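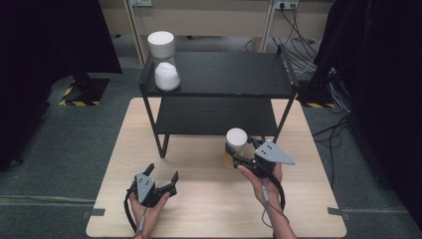 Ticket: Bilge alarm keeps sounding on Tarkis, forward compartment
Boat: Tarkis, berthed at Starham
Opened by: Lilibeth Saludo
Status: Resolved

Entry 1, Lilibeth
Alarm went off twice on the run back from Flurkcombe, once with the engine at 2000 rpm and again as we came in past the breakwater. Bilge was dry both times. I lifted the boards and checked with a flashlight. The pump runs fine on manual. Crew are sick of the noise, and I don't want anyone getting used to ignoring it!

Entry 2, Vilja Jääskeläinen
Thanks for looking under the boards first, that saves us a lot of guessing. Can you wiggle the float switch by hand with the panel on, and tell me if the light flickers? Please leave the aft alarm connected while you're in there.

Entry 3, Lilibeth
Float moves freely, no flicker. But when I leaned on the cable where it goes through the bulkhead, off it went! Did it 3 more times to be sure. Same spot every time.

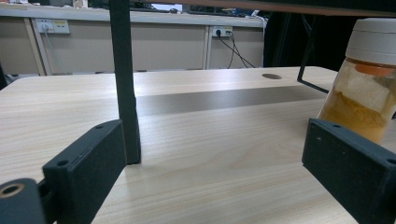

Entry 4, Vilja
Love it, a fault we can repeat! The insulation has probably chafed at the bulkhead. Lopes had the same thing in August. Cut back to clean copper, fit a new length with heat-shrink joints above the waterline, and put a rubber grommet in the hole.

Entry 5, Lilibeth, February 17, 2024
Found it. Bare copper for 2 inches, green all the way round. New cable and grommet in. Ran her up to 3000 rpm outside the harbor for 19 minutes and not a peep. Then I lifted the float and the alarm came straight on. Really pleased with this one.

Entry 6, Vilja
Great work. Closing. Please add the bulkhead grommets to the spring check for both boats.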